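Recording demonstrations with two arms: a walkthrough

Part 2 of the Plilen bench guide. Part 1 covers mounting the arms and installing the recorder.

By this point both arms should be powered, homed and visible in the recorder. If one of them is missing from the device list, go back to Part 1 and check the adapter order before you do anything else. Most of the trouble people write to us about starts there.

What you are going to record

A demonstration is one complete run of a task, from the rest pose back to the rest pose, with you driving. The policy you train later sees the camera images and the joint positions, and it learns from those alone. It does not know what you meant to do. If you stop halfway to scratch your nose, that pause goes into the data as part of the task.

Write the task down in one sentence before you start. "Pick a snack out of the basket and put it in the tray" is a good sentence. "Tidy the table" is too loose, and two operators will read it two ways. Put the sentence in the task field in the recorder, with the same spelling every session, or the export script will treat it as two tasks.

Setting the table

Keep the objects where both arms can reach without stretching. When an arm is nearly straight, small hand movements turn into large jumps at the wrist, and the recording looks nervous. Pull everything toward you until the elbows stay bent through the whole task.

Leave space between objects for the open fingers. Plates standing in a rack are harder than they look, since the fingers have to go in on either side of the rim without touching the plate next door. Start with soft packets and move on to plates once your hands have settled.

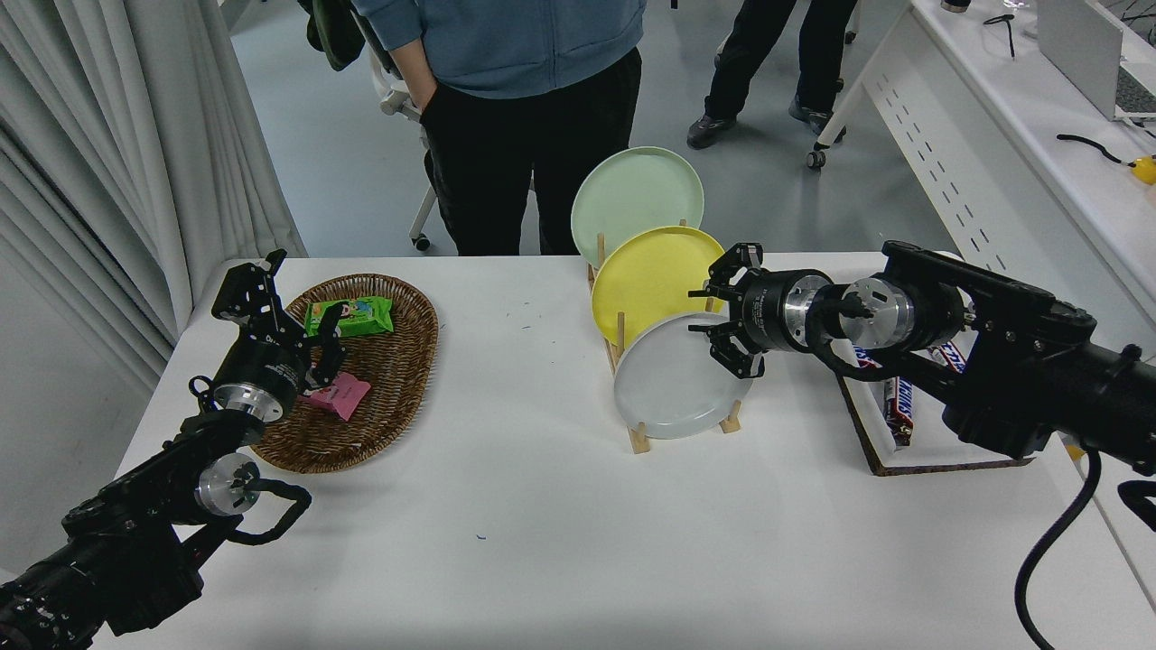

Endang Sopacua wrote in to say that the advice on spacing should be stronger: beginners ought to do the first 60 runs with a single arm moving and the other parked, and add the second arm only after that. With both arms live from the start, people look at one hand and let the other drift, and the drifting hand ruins runs that were otherwise fine.

We have tried it that way since and it works well for new operators. If you have used leader arms before, you can skip it. Either way, the parked arm has to be parked in the same pose each time. Save the pose under a name and call it up before each run.

Driving the arms

1. Take hold of the leader handles and wait for the tone. The follower arms will not move until the leader and follower poses match.

2. Press the left pedal to start recording. Wait a moment before moving so the run begins with a still image.

3. Move at an even pace, slower than you would with your own hands. Come down on the object from above where you can, and close the gripper only when the arm has stopped.

4. Lift clear before you travel sideways. Dragging a packet over the lip of a basket sometimes works and sometimes flips it onto the floor.

5. Return to the rest pose and press the left pedal again to save. The right pedal throws the run away.

Watch the camera view on the monitor from time to time – if you can't tell from the images where the object is, the policy can't either. Lean back if your head is blocking the light.

Missed grasps

A missed grasp followed by a clean second try is worth keeping. The policy will miss too, and it needs to have seen what comes next. Throw the run away if you dropped something out of reach, bumped the table, or lost track of which object you were going for.

Changing things between runs

Move the objects a little after every run. Swap their order and turn them. After every 6 runs, change something bigger, such as which side the basket is on. Our snack set for Echeverría came to 2,097 runs, and the early part of it was nearly useless because the basket had been taped down in one spot.

Take a break when your grip gets sloppy. Two operators trading off get through more than one stubborn one.

Checking the session

Open the session in Hanach and play back the first run, the last run and four picked at random. Look for frozen video, gripper values that never reach closed, and gaps in the joint plot. A gap usually means a loose cable at the wrist – reseat it and record a short test before carrying on.

When the session is clean, export it and copy the folder to the training machine. Part 3 starts from that folder. If you are using the older Binthorpe pedals, the left and right signals are reversed, so swap them in the settings file first.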